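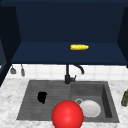

Enseigner une tâche à un robot par téléopération demande surtout d'accepter d'être mauvais pendant une bonne heure. On connaît le geste depuis l'enfance, on prend la manette, et voilà qu'on met trois minutes à viser un légume. Dans la cuisine simulée qui sert à ce tutoriel, nous partons d'un épi de maïs couché sur l'étagère bleu marine, au-dessus de l'évier, et d'une assiette blanche dans le bac de droite. La tâche tient en une ligne : prendre l'objet sur l'étagère, le poser dans l'assiette. Le robinet noir, planté entre les deux, se charge de la rendre intéressante.

Avant de commencer

Il vous faut Balier (la version de mars ou une plus récente), une manette à six degrés de liberté et une chaise correcte. Je place la chaise au même rang que le reste, mon dos aussi.

Ouvrez la scène « évier », puis réglez le gain en translation à 47. La valeur par défaut est 89, choisie sans doute par quelqu'un de pressé. À ce réglage, le moindre tremblement du pouce envoie l'effecteur dans le carrelage.

Repérez la sphère rouge au premier plan : elle marque la position de l'effecteur. Elle est énorme quand elle est près de vous et rapetisse en s'éloignant vers le placard. C'est votre meilleur indice de profondeur, servez-vous-en.

Enregistrer une démonstration

1. Ramenez l'effecteur au point de départ, devant l'évier.
2. Lancez l'enregistrement et bougez dans la seconde. Un robot à qui l'on montre de longues hésitations apprend très bien à hésiter.
3. Montez d'abord, avancez ensuite. La diagonale directe passe par le bec du robinet.
4. Fermez la prise, marquez un court arrêt, reculez de l'étagère avant de descendre.
5. Ouvrez au ras de l'assiette. Lâcher de haut fait gagner deux secondes et perdre l'épisode.
6. Arrêtez l'enregistrement et annotez tout de suite : réussi, raté, douteux. Le soir venu, tout paraît réussi.

Varier les objets

Avec un seul objet, vous obtiendrez un robot spécialiste du maïs, profession sans débouchés. Changez donc ce qui se trouve sur l'étagère, décalez-le un peu, modifiez aussi le contenu de l'assiette.

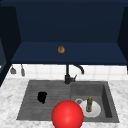
Gardez en revanche la même consigne écrite d'un épisode à l'autre, au mot près, en ne remplaçant que le nom de l'objet. Tomos Skyrme a longtemps alterné « poser », « déposer » et « mettre » par souci de style — le modèle n'a pas goûté la littérature.

Quand l'assiette est déjà occupée, décidez avant de lancer l'enregistrement de quel côté vous allez poser, et tenez-vous-y. Les remords en plein vol se voient dans la trajectoire, et le modèle les recopie fidèlement.

Trier et exporter

Notre dernier jeu comptait 490 épisodes, dont 41 écartés à la relecture. Supprimez les arrêts interminables et les prises par miracle, même si vous en êtes fier. Exportez ensuite au format Flovum, en cochant « conserver les annotations » : la case est décochée à chaque redémarrage, et le ticket est ouvert.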